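Allville Keepsake Gift Boxes – Small Square, with Lid and Ribbon

Sold by Rilow Paper Goods
Item 492
Pack of 2 boxes, or carton of 60

We have been selling small square gift boxes for a good long while now, and if there is one thing our customers keep telling us, it's that the box ends up staying around much longer than the wrapping paper ever did. People keep buttons in them, and baby teeth, and the spare key to the shed. So when Yi-an Byun joined us to look after our paper goods, the first job we handed her was the small square box, with a request to make it something you'd be glad to find on your dresser five years from now.

The Allville is what came of that. It's a two-piece box, a base and a separate lift-off lid, in soft colors that get along with almost any ribbon you already have in the drawer. There's no printing on the outside and no logo on the lid, so it can be a birthday box in April and a Christmas box in December and nobody will mind. The pale pink has turned out to be the favorite for showers and for little girls' birthdays, while the light blue seems to go to everybody (grandfathers included!), and the white is the one brides order when they have a long list of attendants to thank.

A small box like this is happiest with one good thing in it, or a few little things nestled together. Wooden blocks, a bar of soap, a rolled pair of socks, a candle, a string of beads – anything that would look a bit lost in a big shirt box. Plain wooden toys do especially well, because the colors of the box are so gentle next to them.
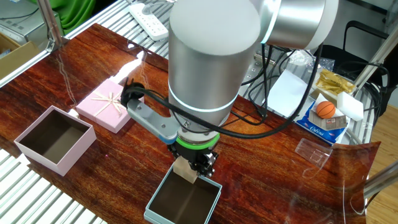

Can I order the boxes without the ribbon?

Choose "plain lid" in the drop-down menu when you order, and we'll send the boxes with no ribbon at all. The price stays the same, and we'll tuck a loose length of cream ribbon in the parcel in case you change your mind later on.

Choosing your color

Pink: a light, slightly dusty pink, on the warm side. It looks lovely with cream ribbon, and surprisingly nice with dark green if you're wrapping in winter.

Light blue: somewhere between blue and green, like the inside of an old-fashioned mixing bowl. Screens do vary, so if you're trying to match napkins or invitations, please ask for a swatch first. Swatches are free and we're happy to send more than one.

White: a cool white with the faintest hint of lilac in some lights. If you need a creamy ivory, this is not quite it, and you'd be better off with our Ruppert box, which is a little taller and comes in ivory and oatmeal.

Many people order a mixture, and we think the three colors look their best as a group. Carola Fuchs, who packs most of our orders, likes to put a lid of one color on a base of another, and she's talked quite a few of us around to it. The lids are all cut to the same size, so you can swap them about as much as you please.

Filling and closing

We're asked about this more often than you'd think, so we've written down the way we do it in the shop.

Set the base on a flat table with the lid off to one side. A smooth tabletop is ideal, and it's worth wiping it down first if you've been baking, as pale cardboard picks up a smudge very easily.

Lay one sheet of tissue across the opening and press it gently into the corners. For something small and heavy, crumple a second sheet underneath so that the gift sits up where it can be seen when the lid comes off. Lower the gift in from straight above. Dropping it in from a height tends to dent the tissue, and it will slide off to one corner.

Fold the tissue over, set the lid on squarely, and ease it down on two opposite sides at once. The fit is snug when the box is new and loosens a little with use. If it feels stubborn, lift it off and start again – pushing down on the middle of the lid can leave a crease.

If you're filling a whole row of boxes for a party or a wedding, open all of them first, fill all of them, and close them at the very end. It goes a great deal faster than finishing them one at a time, and you'll catch the one you forgot. 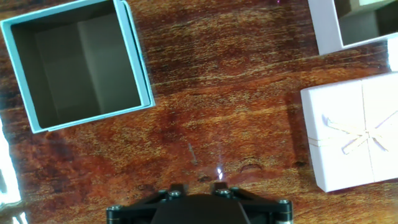
Ribbons and bows

The standard ribbon is a thin one, and it's tied around the lid only, which means your recipient can lift the lid off without undoing the bow. We're fond of this, and it also means the box can be used again straightaway. If you'd like the ribbon to go all the way around the box, choose the Narnell ribbon from our ribbon page, which comes on a longer roll and has a bit more body to it.

Bows do get squashed in the mail, even when we're careful. To perk one up, slip a finger through each loop and tug it softly outward, then leave the box on a shelf overnight. It will usually come back nicely by morning.

Care and storage

Keep the boxes somewhere dry and out of strong sun, which will fade the pink before the other two. Stack them with their lids on, and keep the ones with bows on the top of the pile. Dust comes off with a soft dry cloth. Please don't use a wet one, however tempting it may be.

Ordering in quantity

The carton of 60 can be all one color or an even mix of the three. For orders of over 200 boxes, please write to us before you check out, so that we can make sure we have enough in your colors and give you a sensible delivery date. We can also hold a finished order here until you're ready for it, which is handy if you're short of cupboard space before a wedding.

Returns are fine on any unopened pack. If a box reaches you dented, send us a quick note with your order number and we'll put a new one in the mail.

Goes well with: Narnell ribbon, Ruppert tall box, white tissue (folded), plain gift tags with string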